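3.2 Where people put the post

I should say at the start that I came to this question through my own hallway, which had no table in it and a great deal of post on the floor. When we sent the Trukel survey out to homes in Farnarthorpe, I fully expected the hall to win. It didn't! Of the 2,083 households that wrote back, most told us that letters went straight to the kitchen table and stayed there, sometimes until August, under the fruit and the school forms (see Figure 2 for the sort of surface I mean). 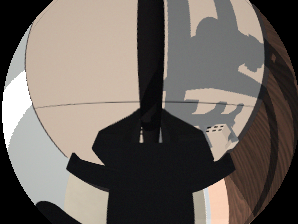

Figure 2. A large pale tabletop, rendered view.

What surprised me more was how fond people were of the pile. We asked about 200 of them to try a lidded box for a month, and plenty gave up within days — they missed seeing what was waiting. One household kept the box and put the post on top of it, and I had to decide whether that counted as using it (I said yes, my co-author said no, and we've left it out of Table 4).

Bills were the exception. They tended to move on to a drawer once opened, and I come back to drawers in Section 3.3.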